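**Tunano project, March update for Issa Srour**

Really good month! The wrist-camera policy now trains on all 1437 demonstrations from Clidesholm, and fine-tuning on a new drive type takes almost 14 hours. We dropped the force threshold and let the model learn when to stop pushing, and seating errors fell from 10 to seven per test set.
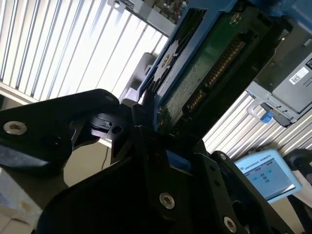

Next comes angle estimation, where we still lose the most trials. With the drive held upright in its blue caddy, the row of gold pins gives the model a strong line to judge tilt by, so we're labeling that edge first. Macedo starts on it Monday.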